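Hilo sobre humedad por capilaridad en muros antiguos y por qué tantas reparaciones duran tan poco. Lo escribo por el informe que cerramos Yolanda Benavides y yo para el barrio de Sorensen.

1/ Antes de picar nada hay que separar tres casos: capilaridad, filtración y condensación. La mancha engaña. Se parte de un perfil de humedad en altura y en profundidad, con muestras pesadas y secadas en estufa. El medidor de agujas sirve para orientar y poco más: las sales falsean la lectura.

2/ Si la humedad baja de forma continua desde el zócalo hacia arriba, capilaridad. Si hay un máximo a media altura, toca buscar una bajante, una junta o un alféizar sin goterón. Las fachadas grises con churretes oscuros suelen ir por este segundo camino.
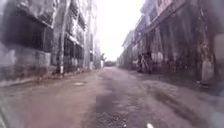

¿Cuánto hay que esperar para revocar después de cortar la entrada de agua?
Hasta que dos perfiles consecutivos den valores estables. En muros gruesos eso puede llevar más de un año, y pintar antes encierra la humedad.

3/ Sales. Cloruros y nitratos son higroscópicos: el muro sigue captando agua del aire aunque el terreno ya no aporte nada. Jingyi Peng hizo la analítica de nuestras muestras y propuso retirar el revoco hasta 950 mm sobre el suelo. Se aceptó.

4/ Mortero nuevo: cal hidráulica natural, árido lavado, sin cemento. El cemento cierra el poro y empuja el frente húmedo hacia arriba - lo vemos en cada zócalo "reparado" de los noventa.

5/ Presupuesto: 3.291 euros con saneado y revoco de cal, 3.653 si se añade drenaje perimetral. La diferencia es pequeña para lo que evita. Recomendamos la segunda opción.

6/ En callejones sin pavimentar, la cota del terreno manda. Cada aporte de tierra o zahorra sube la línea de contacto con la fábrica. Conviene rebajar y dar pendiente hacia fuera.
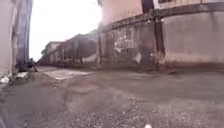
¿Qué pendiente mínima se le da al terreno junto al muro?
Un 2 % hacia fuera, medido con la tierra ya compactada.

7/ La próxima ronda de muestras es en febrero. Colgaré los perfiles con las alturas de toma.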